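Grasp planning on a pile of clothes

Posted by Adeel Butt, December
3 min read
Print | E-mail

I've spent the month rewriting the grasp planner for the two-arm cell at Tariteck. The old version, Trununby, scored every pixel of cloth by colour edge and height. It liked plaid far too much, as each check line looked like an edge.

The new one segments by garment first, then ranks hems and peaks inside each segment. I labelled 687 wrist frames to tune it. The planner runs at a lower rate than the arm controller, so a target can be stale by the time a finger gets near it. I now drop any target older than two control ticks.
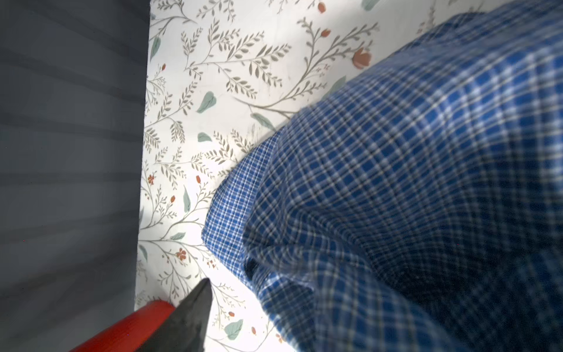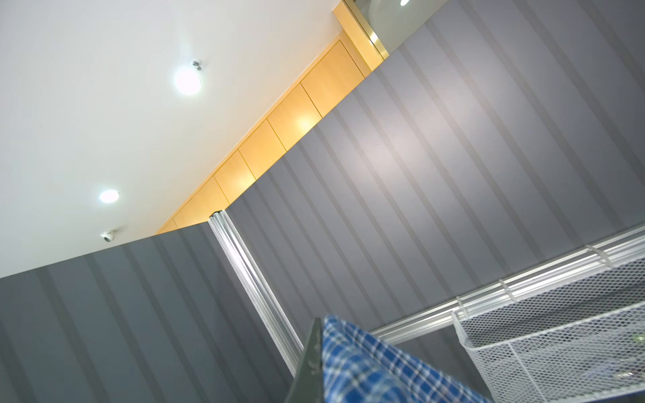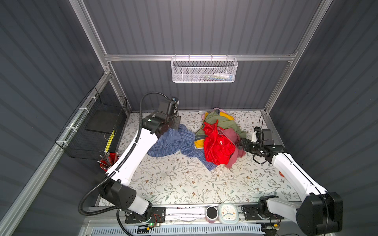
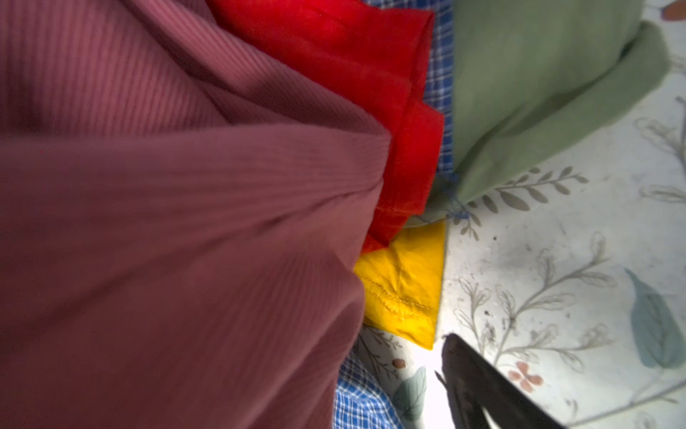
Does the planner need a depth camera?

It runs on colour images alone at the moment. Depth would help with height ranking, and I've left an input for it in the config.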